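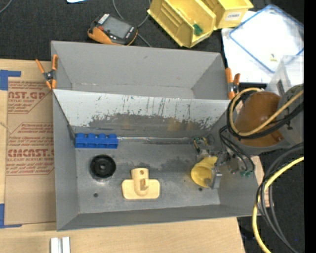 Scratched coatings to be covered by revised parts bin guideline

Wed 20 April

Workshops that store small components in painted metal bins will have a new inspection guideline to work from in September, when a revised edition of the Redance storage handbook takes effect.

The handbook is used by repair shops and light assembly firms to set out benches, shelving and parts storage. The current edition treats bins as fixed furniture and gives no interval for checking them. The revision adds a section on surface wear, with separate entries for paint loss on dividers, open seams and sharp edges.

Ebise Admasu, who edited the new section, said worn paint was the most common fault reported by shops during the drafting period. Sloping panels take most of the contact, as parts are dragged up them by hand when a bin is being emptied.

"A scratch in the coating is a cosmetic matter until flakes start turning up with the stock," Admasu said. "For a shop fitting bearings or seals, a flake of paint is a contaminant and should be recorded as one."

Under the revised text, a bin with bare metal showing may stay in service for general hardware and moulded plastic parts. It must be relabelled and moved out of any area where lubricated or sealed components are handled. Bins with a lifted seam or a burr that catches a cloth are to be withdrawn until repaired.

The inspection interval is set at 4000 picks or 30 working days, whichever comes first. Shops that do not log picks may use the calendar interval alone. Inspection consists of a cloth wipe along each edge, a visual check of the seams and a note of any colour change that could indicate corrosion.

Repainting is permitted. The handbook calls for the old coating to be sanded back to a firm edge and for 2 coats of a hard enamel, with full curing before the bin is loaded. Brush touch-ups over loose paint are no longer accepted.

Gunnlaugsson, which supplies divided bins to workshops, said it would offer replacement divider panels before the changeover. Sutrisno Lumbantobing, the firm's product manager, said the panels would be sold uncoated as well as painted. Prices have not been set.

Hagos Bogale, stores supervisor at the Momero repair works, said the calendar interval was workable but the relabelling rule would take some planning. The works will begin with its bearing room.

Comments on the draft wording can be lodged through the Redance office until the end of the month.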